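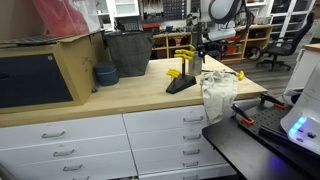

**Equipment budget: round two**

The February request came back with 39 comments on it, most of them from Bronwyn Merrick and most of them the word "why." So we are trying again, with more arithmetic and fewer adjectives.

The robot itself is settled. What caught us out was everything that goes near it. Shona Baxter went through the Kaltdale quote line by line and found that spare gripper fingers, cables and clamps had been filed under "miscellaneous," a category last year's budget funded with what I can only call optimism. Fingers and cables now have their own line. So do clamps, which wander off to other benches at a pace the robot has yet to match. 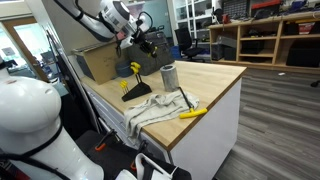
*Bench work: hex keys, a metal cylinder and one gray rag.*

Getachew Tesfamariam wants a second bench, and he has a case. At the moment every change of task means clearing the first one, and a morning of setup buys us an afternoon of work. Malinowski will sell us a matching bench and drawer base for $1,130, delivery included, assembly very much not included. Bronwyn has asked whether we could just tidy up the one we have. This has been noted.

Then there is cloth. Rags are the cheapest thing on the list and they have eaten more hours than any other item, as anyone who has tried to plan a grasp on a heap of terry cloth will understand. It never lands the same way twice.
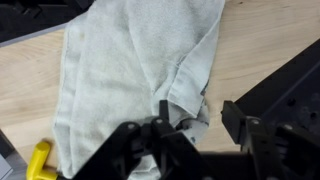 Mayuree Intarasuk would like the cloth work to have its own block of hours in the plan, 15 a week through the summer, so that it stops borrowing from the tool work and returning nothing. I'm inclined to agree. Hours are harder to get out of this building than money, but they don't need a purchase order.

Still open: the service contract. Vivo offers two tiers, and the cheaper one appears to consist of a phone number. If you have dealt with them, tell Shona before she signs anything. Line items for the new request go to her as well, with a price and a supplier, please. "Ask Getachew" is not a supplier.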